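Tarnen Opens Its Winter Blanket Exchange to the Whole Valley

Friday, October 18, 2019
By Benoît Masson
2 min read

TARNEN – If you have a blanket folded away that hasn't seen a bed in years, the Tarnen Blanket Exchange would dearly love to meet you. The exchange opens its doors again this week at the old Jacquet drapery shop, and for the first time it will welcome households from Vinside and the farms beyond as well as our own neighbors in town.

The idea is as simple as it was when we started. Bring in clean bedding you no longer need, take home something that suits you better, and stay for a cup of coffee if you have the time. Last winter 300 blankets and quilts found new homes this way, and we still get cards from people telling us how snug they were! 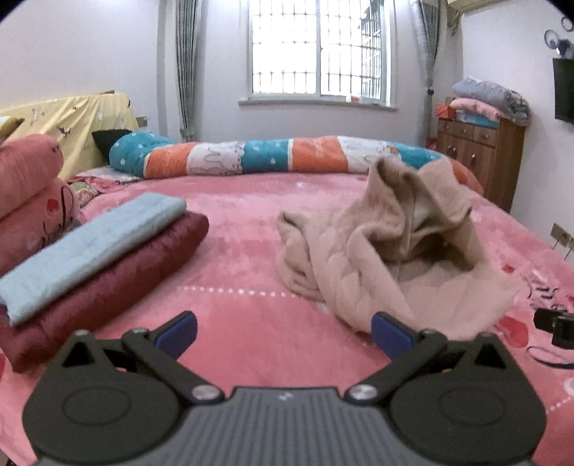
Gaëtan Moulin, who runs the sorting tables, is asked every day what people should bring. His answer is nearly everything: quilts, throws, wool blankets, crib covers, and yes, the big plush pink blanket that used to be on your daughter's bed before she went off to college. Colors and patterns are never a problem, and an old-fashioned one is often the first to go. Please wash things before you come, and pin a note to anything that needs mending, so our sewing table can take a look at it.

"People apologize for what they bring us," said Moulin. "Then somebody walks in, spots it on the table and hugs it. I've seen that more times than I can tell you." 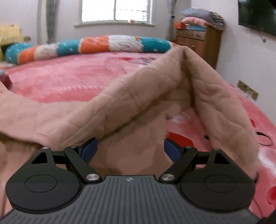
Mending and Washing Help

Birnico, the laundry on the square, has kindly offered to wash bulky items that won't fit in a machine at home. Drop them at the counter and mention the exchange, and they will be sent over to us once they're ready. The sewing table will be open on Saturday mornings until 12, with thread, binding and plenty of good company.

We can't take pillows or electric blankets, I'm afraid, and we do ask that mattress pads be in good shape.

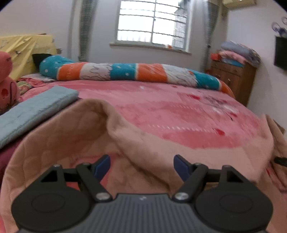

Anyone who can't get to the shop is welcome to call and leave a message, and we'll arrange a delivery with one of our drivers. There is no charge and there are no forms to fill in. The exchange will stay open through the end of January.

2 comments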